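Right, a thread, because I got back last night and I can't stop going on about it. I went to a village hall disco in Poulain for the first time since I was fifteen and it was the best night I've had in years.

Some background. I grew up in Poulain, on the hill above the harbour. We left when I was sixteen and apart from two funerals and a christening I hadn't been back. Then in July my old friend Kerubo Swai messaged to say the Plavport roller rink was reopening for one weekend and did I still have my skates.

I did not still have my skates. I have never booked a train ticket so fast in my life.

It's three changes and the last one is the little two-carriage train that runs along the estuary. Same line, same squealing bend just before Mornomeck. I had my nose against the window like a kid. The tide was out and the mud was all pink from the sun going down!

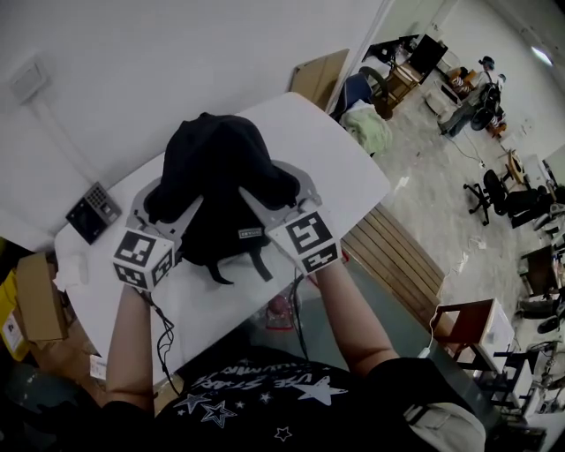
What do you pack for a weekend of roller skating?
Thick socks, more than you think, plus wrist guards, a T-shirt you don't mind sweating through and plasters for your heels. I took one pair of jeans and should have taken two.

So. The rink. If you grew up anywhere near Plavport you'll know it, big tin roof, orange lockers, the smell of floor polish and hot sugar. The orange lockers are STILL THERE. Number 22 was mine (everybody had one they thought of as theirs) and the door still sticks unless you lift it.

They'd got hold of the original hire skates too, the brown ones with the red laces. Size on the heel in white paint. I put them on and my feet remembered before I did, and then about half a lap later my knees remembered they are forty-four.

I fell over three times. Once into a man dressed as a pirate, who was very nice about it. A girl of maybe eight skated past backwards while eating crisps and asked if I was all right. I was so happy I could hardly answer her.

The music! They played the same tape. I mean it, the same tape, with the bit in the middle where the sound drops out and everyone shouts the missing line. The whole rink shouted it. Grown adults, some with grandchildren on the sidelines looking mortified.

Then Kerubo tapped me on the shoulder and pointed at the snack hatch and there was Solène Hervieu, who ran it every summer when we were small. She's retired now but she came back for the weekend to do the doughnuts. She looked at me for a good ten seconds and said "no sugar, extra napkin". Thirty years!!

The counter by the door said 1,548 people through over the weekend. That's more than live in Poulain.

And after that the disco up at the village hall, which was a fold-out table, two speakers and every single person I went to school with who hasn't moved away. We did the Grultatness, which is a dance you won't know unless you're from there (it's mostly stamping). I've still got the bruise on my foot from the second verse.

Walked down to the harbour after with my shoes in my hand. Chip shop's a hairdresser's now. The bench is still there, and so is the wonky lamp post we used for goals.

Kerubo's trying to find out if they'll open the rink again next summer. If you've got any old photos of the place, especially the mural by the toilets, please send them to me, she wants to put them up on the lockers. I've bought my own skates now. They're turquoise.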